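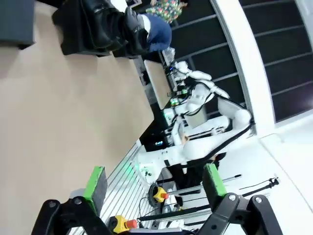

February - shoe finishing bench, notes on the black dye and wax trials

Started with the Malard wax at nine. Half a tin had gone grainy along one side, so I scraped that off and used the middle. Offcuts only this morning, no made-up shoes until I am happy with the dye.

Dye batch 1537 is slower to take than the last one. Two coats left a brownish cast on the cut edges under the daylight lamp, though the grain side was fine. A third coat sorted the edges. I let each coat stand 15 minutes before touching it. The Skorkuteo sheet says less than that, but it is written for thinner leather and I don't trust it on shoulder.

Edges next. Sanded to 300 grit, then dyed, then wax rubbed in with canvas. Going finer before dyeing closed the fibres too much and the colour sat on top and came off on my thumb. Stop at 300. Burnish afterwards, as before.

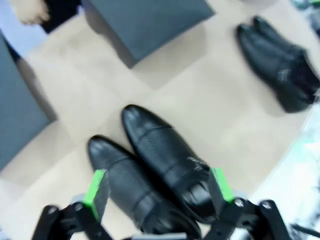 Black leather dress shoes, the pair.

Stitching. The Ljungberg thread is still the best we have for dark work, but it picks up wax and goes dull. Wax first and sew after if the panel allows it. If it doesn't, wipe the line with a dry cloth straight away. Leaving it until after lunch meant going along the whole seam with a toothbrush.

Embossed leather is the awkward one. Wax packs into the low parts of the pattern and turns white as it sets. Tried three ways of getting it out:
- stiff brush, cold: shifts most of it, leaves fine scratches on the high spots
- soft brush with a hairdryer on low: better, slow
- using cream in the first place and no wax: best so far, less shine

Going with cream on anything with a pattern, and wax on smooth toe caps only. The difference in shine is small once both are brushed - I'd rather have that than white specks.
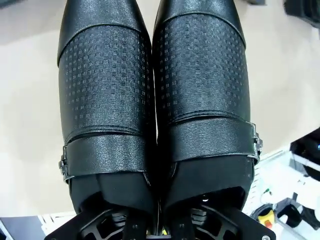
Can the cream go over a panel that has already been waxed?
Only once the wax is off. Clean it back with the Trellix remover, leave it overnight, then put the cream on thin.

Still to do: order more canvas, relabel the dye bottles, try the third coat diluted on a strap offcut and bend it.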